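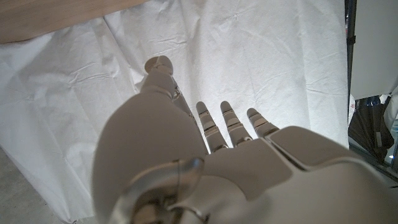
A demonstration is one recorded attempt at a task, from the start pose to the end pose, with the camera stream and the joint positions saved together. For the Oltomel set we need 3,000 of them across all groups. Most of the tasks use deformable material, and paper is the first. A crumpled sheet never lies the same way twice. The folds throw shadows, the bright areas wash out, and the fingertips hover over a surface with no fixed shape. From the wrist view the hand itself takes up a lot of the picture, so the learner sees its own fingers in every example. Leave them in. Do not crop.

## Session procedure

Each group records 20 demonstrations per session. Work in pairs, one person operating and one logging.

1. Start the recorder and wait for the Ulia status line to read READY.
2. Move the hand to the start pose. Hold for 2 seconds.
3. Do the task at a normal speed.
4. Hold the end pose for 2 seconds and stop the recorder.
5. Log the result as *success*, *partial* or *fail*.
6. Change the sheet's position and folds before the next attempt.

Keep the failures. Last term two groups deleted theirs and we could not train the success classifier. Yvonne Fairclough's notes on labeling partials are in the Garside folder.

## Variation

If 5 attempts in a row begin with the paper in nearly the same spot, the set is too narrow. A policy trained on it will do well on that spot and poorly elsewhere. Change the approach direction too.

## For next time

Read section 2 of the Bevent report. Bring your log sheet. Questions about recorder accounts go to Beverley Crabtree.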